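About Dal Bello

Hello, and thanks for clicking on the page that hardly anyone clicks on! I'm Lucrezia Benedetti and I run Dal Bello, a small Italian language school in Illeck. Dal Bello was my grandmother's maiden name. She never taught a lesson in her life but she corrected everybody's grammar at dinner, including the priest's, so it seemed only right.

I started with one evening class and a borrowed whiteboard, above the bakery on the corner of the market square. We had eight students that first winter and the smell of bread coming up through the floorboards, which made it very hard to get anyone to think about the subjunctive. Two of those eight still come. One of them has since bought a flat in Lucca and the other says she is only here for the biscuits (I don't believe her, her Italian is lovely).

We moved to our present home on Sindeck Road when the bakery needed its upstairs back. It's the brick building next to the cycle shop, green door, bell on the left. Please ring the bell and not the buzzer, the buzzer goes through to the dentist.

How we teach

I learned English from a very strict book with no pictures in it, and when I got to England I could talk about the pluperfect but couldn't ask for a bus ticket. So from the very first evening at Dal Bello you speak. You'll order a coffee badly, then you'll order it a bit better, and by half past eight you'll be complaining to the waiter that it's cold. We do grammar too, don't worry, but it turns up when you need it and we try to keep it short.

Classes run in terms, with a long break in August when I go home to see my mother and eat too many figs. There are five levels. If you don't know which is yours, come and have a chat with me first, it costs nothing and I promise there's no test paper. People nearly always put themselves too low, especially the ones who did a bit of Latin at school.

A course lasts 20 weeks and each class is 90 minutes with a tea break in the middle. I did try it without the tea break once. There were complaints.

Who's who

Manuela Ferri teaches the beginners and the Saturday children's group. She's from Bari, she sings when she writes on the board, and she has more patience than the rest of us put together. If you are nervous about starting, you want Manuela.

Leonardo Fiore takes the advanced classes and our reading group. They have been working through one enormous Sicilian novel since I can't remember when, and they argue about it terribly. New readers are welcome at any point, you won't have missed the ending.

Dorin Sârbu does our one-to-one lessons and anything to do with exams. Dorin grew up speaking Romanian and learned Italian as a teenager in Turin, so he knows exactly which bits are annoying, and he's very good with people who have to pass something by a certain date.

Kiros Belay looks after the office, the bookings and me. If you've sent us an email and had a quick, sensible answer, that was Kiros. If the answer was long and had three exclamation marks in it, sorry, that was me!

Dremimora

Once a year we take a group away for a week of walking, cooking and talking, and we call it Dremimora. It's a silly name that came out of a word game in the intermediate class and it stuck. We stay in an old farmhouse in the hills of the Marche, with lessons in the morning and nothing you have to do in the afternoon. Breakfast is in Italian only. You would be amazed how quickly people learn the word for jam. Last time there were 27 of us round the table, which is the most the farmhouse can feed, so do put your name down early if you'd like to come.

Visiting us

Come and sit in on a class before you sign up, any level, any evening. The door's open from six and the kettle goes on straight away. There's a ramp at the side entrance and parking behind the cycle shop after half past five. Dogs are fine as long as they can cope with Manuela's singing. 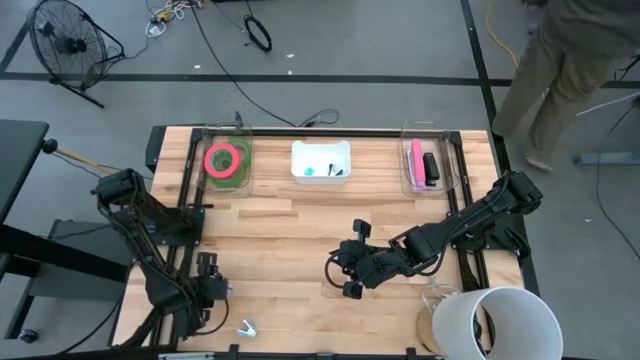
Getting in touch

Ring the office in the mornings and you'll get Kiros, or use the form on the contact page and one of us will write back within a day or two. If you'd like to have a go at writing to us in Italian, please do, mistakes and all. We'll answer in Italian and put the English underneath.

A presto!
Lucrezia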